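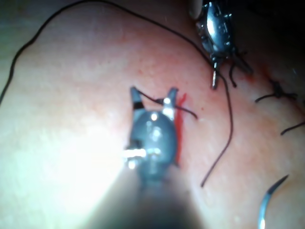

Lidus Standing Mat, Long Size
by Weswood

If your working day is spent on your feet, you already know what a hard floor does to you by late afternoon. It starts in the heels, creeps up into the calves, and by the time you get to your car your lower back has joined in too. We've been making floor mats at Weswood for a good long while now, and the Lidus is the one we're fondest of (we keep one at our own packing bench, and there is some competition for the spot!).

The Lidus was made with surgical teams in mind – people who may have to stand in one small area for hours and can't just wander off for a stretch. It has since found its way to sterile supply rooms, pharmacy counters, dental labs and at least one very busy bakery, and we're happy to see it in all of them.

The long size measures 60 inches from end to end, enough for two people to stand side by side without bumping elbows. Under the smooth top layer are 3,712 small air cells, each one sealed off from its neighbors. They give a little when you shift your weight and then come back up, so you get a soft step without that sinking feeling you find in cheaper foam. The edges slope down gently all the way around, and a cart will roll over them without much fuss.

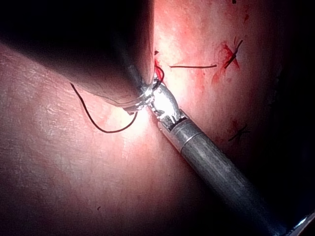

Cleaning is simple. The top has no seams or stitching for spills to settle into, and it wipes down with the usual hospital floor cleaners. Please don't put it through a steam washer, and don't fold it. Roll it with the top side facing out, and stand it on end or hang it from the two loops on the short side.

At 21 pounds it isn't a featherweight, we'll admit, but the weight helps it lie flat and stay where you put it. Most people can carry one down a hallway just fine. If yours will be moving from room to room all day, have a look at the Dindine trolley, which holds a rolled Lidus upright and has nice quiet wheels.

Colors: slate, sea green, warm gray
Base: textured, for smooth indoor floors
Weight: 21 pounds
Length: 60 inches
In the box: one mat, two hanging loops, care card

Orders ship through our friends at Goossens. A new mat can have a slight curl at the ends after its trip in the box – leave it flat overnight in a warm room before you use it. Fabric swatches don't apply to this item, but we're glad to mail you a small cut piece of the mat itself so you can press a thumb into it and compare the colors against your floor.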